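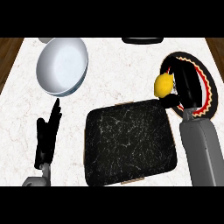
Big white bowl, marble counter.

About Ollness

Home | Classes | Broth Shares | About | Find Us

Ollness is a small cooking school in Plidilville. Soups, noodles, dumplings, pickles, rice. Evening classes mostly, some mornings. Been going long enough that people who came as teenagers now bring their own kids, which makes us feel old.

This page badly needed a rewrite. The old one still had the Kirnorlow address on it. Apologies to everyone who drove there.

How it started

Mi-kyung Cheon was running the lunch counter at a furniture warehouse out in Kirnorlow. Soup, one kind a day, gone by 1 pm. People kept asking for the recipes. She wrote them on the backs of order slips, then got tired of writing the same anchovy stock over and over and told everybody to come by at 6 and she'd just show them. Fourteen showed up. Two burners. Nobody could see anything from the back.

Second time she charged for ingredients. Third time somebody asked if there was a schedule, so there had to be a schedule.

The name is a street she lived on as a kid. No deeper meaning, sorry. People guess Norwegian.

Where we are now

837 Seol Street, Plidilville. Used to be a print shop. Door is on the side, not the front, go past the mailboxes. The front door has been painted shut since before our time and the landlord likes it that way. Buzzer works if you hold it down.

Parking: street only before 5 pm, after that the bank lot next door is fine. Not the two spots by the dumpster. They will tow.

There's a step up at the side door. We have a ramp, call ahead and we'll put it out. Restroom is on the same floor.

What we teach

Stock first. Everyone takes Stock & Soup before anything else, even people who cook for a living. We've had some grumbling about this over the years. Mi-kyung won't budge. Three hours, you make a light stock and a heavy one and taste both with no salt, then with a little, then with too much. After that most of the other classes go faster.

Then whatever you like:

Knife Basics. Slow class. Carrots, scallions, radish, a whole chicken at the end if there's time.

Dumplings. The loud one. Pleating takes a while to get into your hands so don't worry if the first tray is ugly. Ugly ones go in the soup.

Hand-Cut Noodles. Flour everywhere. Wear somthing you don't love.

Pickles and Kimchi. Spring and fall only. Bring your own jar with a lid that actually fits, and leave it at home on a plate for the first few days.

Rice, Properly. Short class, cheap, people laugh at the title and then come back and take it again. Stovetop, no cooker. Washing, soaking, how to fix a pot that came out wet, what to do with the scorched part.

Kids' Soup Saturday got renamed Kids' Soup because it kept moving around. Ages 7 and up. An adult has to stay in the building.

Class size stops at 14. Same as that first night, though these days everyone gets a place to stand where they can see.

Broth shares

Started as a way to use up what we made in class. Now it's its own thing. You sign up, you get two quarts every other week, pick up from the side door between 4 and 7 pm. Chicken, beef, or the vegetable one with dried mushrooms and kelp. Jars have a deposit. Please bring the jars back. We are always, always short on jars.

We don't ship. We've looked into it. Too heavy, too much ice, too much tape.

Who does what

Mi-kyung teaches Stock & Soup, Dumplings, and anything that's new that season. She also answers the phone, so if it rings out she's got her hands in dough. Leave a message, say your number twice.

The other teachers rotate. All of them took classes here first, then helped wash up, then taught a half class with her standing at the back of the room. Takes a year, give or take. If you're interested in teaching, that's the way in, we don't really do resumes.

Things people ask

Do I need experience? No.

Can you handle allergies? Depends which. There's wheat, soy, fish and sesame in the air most nights. Shellfish we can leave out if you tell us when you book. For anything severe please phone so we can talk it over properly.

Vegetarian? Yes for most classes. The heavy stock is bones, no way around it, but you can make the mushroom one next to it.

Do I get to take food home? Yes. Bring containers. We have a few but they're mostly old yogurt tubs and the lids are a gamble.

Refunds? Up to the day before, full. Same day, we'll move you to another class once. After that no, because the groceries are already bought.

Private groups? Up to 14, flat rate of $400 on weekday mornings, ingredients included. Evenings are for regular classes.

Is there a cookbook? There's a stapled handout. Ask at the door. The cookbook has been "coming soon" since we were in Kirnorlow so we took that line off the site.

Closed

Most of May. Mi-kyung visits family and the floor gets redone. Broth shares pause too and pick up again once we're back, your remaining weeks carry over automaticaly.

Booking

Use the Classes page or phone. New dates go up when the season's menu is settled. If a class is full put yourself on the waiting list, people drop out more than you'd think, especially when it snows.

Come hungry but not starving. First hour is mostly chopping.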